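第四讲 住宅建筑面积的构成与户型图识读

一、本讲范围

上一讲讲了容积率和地块指标,本讲转到单套住宅。学完以后应能看懂一张普通的户型图,分清套内使用面积、套内建筑面积和建筑面积三个数,并能按比例尺估出房间的净尺寸。课上用的练习图纸是Clivia小区的两个户型,附在讲义袋里,没有领到的同学课后到教研室补领。

二、三个面积

1. 套内使用面积:各房间墙体内表面所围合的净面积之和。卧室、起居室、厨房、卫生间、过道、储藏室都计入。

2. 套内建筑面积:套内使用面积,加套内墙体面积,加阳台建筑面积。分户墙和外墙按中线取一半计入,套内自有墙体全部计入。

3. 建筑面积:套内建筑面积加分摊的公用面积。电梯井、楼梯间、公共门厅、设备间等属于可分摊部分。地下车库、人防工程一般不参加分摊,具体以当地测绘规则为准。

广告上写的多是第三个数。比较两套房子时,应先换算到同一口径。

例1:Clivia小区甲户型套内建筑面积82平方米,套内使用面积的比例按九成计,求套内使用面积。
解:82×0.9=73.8(平方米)。
九成是题目给定的条件,实际比例随墙厚和隔墙多少变化,作业里不要直接套用。

三、得房率

得房率=套内建筑面积÷建筑面积。

多层无电梯住宅较高,高层住宅较低,一梯两户又低于一梯四户,原因在于公用部分由几户来分。Unano路口的板楼和Saha花园的塔楼可以对照着看:前者楼梯间小,没有公共走廊;后者每层有环形走廊和两部电梯。两份平面图在教材附录里,请先自己描出公用部分的边界,再看答案。

得房率高不等于房子好用。有的户型套内过道很长,面积计入套内,却放不下家具。

四、户型图怎么读

(一)先找指北针和比例尺。没有指北针的图,不要根据阳台位置猜朝向。

(二)找入户门,沿着人的走动路线看一遍:入户、起居室、卧室、卫生间、厨房。路线穿过起居室中央的,沙发和电视的摆放会受影响。

(三)看墙。涂黑的粗墙一般表示承重墙或剪力墙,空心细线多为隔墙。销售用的彩图常把两者画成一样,要判断能否拆改,必须查结构图。

(四)看门的开启方向。平开门要留出门扇扫过的范围。卫生间门与卧室门相对时,检查两扇门是否会碰到。

(五)看窗。暗卫、暗厨要单独标出。窗户开向凹槽的,采光和通风都要打折扣。

(六)看尺寸线。图上标注的多为轴线尺寸,轴线到轴线的距离减去两侧各半个墙厚和抹灰层,才是净尺寸。

例2:某次卧轴线宽3000毫米,两侧墙厚均为200毫米,暂不计抹灰,求净宽。
解:3000-100-100=2800(毫米)。
放一张1500毫米宽的床,再放一组600毫米深的衣柜,剩余700毫米。衣柜若用平开门,取物时比较局促,可改用推拉门。

五、储藏空间

学生作业中最常漏掉的是储藏。入户处应考虑鞋柜和外衣,厨房应考虑米面和锅具,卫生间应考虑清洁用品。换季被褥体积大,使用次数少,宜放高处或床下。画平面时把这些位置一并画上,标出柜深。

六、单价与总价

总价=建筑面积×建筑面积单价。有的项目按套内面积报价,单价看上去高一些,总价未必高。

课堂练习中Sanunix公寓的一套房,建筑面积40平方米。请分别设得房率为0.7和0.8,求套内建筑面积。答案为28平方米和32平方米,相差4平方米,相当于一个小卫生间。

另外,物业费、供暖费的计费面积各地规定不同,签约前应查清按哪一个面积收取。

七、作业

1. 量出自己住处一间房的净长、净宽和净高,画1:50平面图,标出门窗位置和开启方向。

2. 用讲义袋里的乙户型图,列表写出各房间套内使用面积,并求和。

3. 在乙户型图上用红笔标出三处可改为储藏的位置,每处写一句理由,注明是否涉及承重墙。

4. 选做:找一份公开的楼盘宣传图,指出图上缺少哪些识读所需的信息。

作业用A4纸,图和表分开装订。2020-01-24前交到教研室,迟交的放在下一批批改。

下一讲讲层高、净高和日照间距,请预习教材第五章,并带上三角板和比例尺。

相关讲义
第二讲 用地性质与地块边界
第三讲 容积率、建筑密度与绿地率
第五讲 层高、净高与日照间距
第六讲 厨房与卫生间的管线布置
附录 常用图例对照表
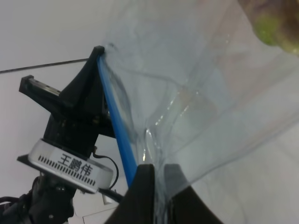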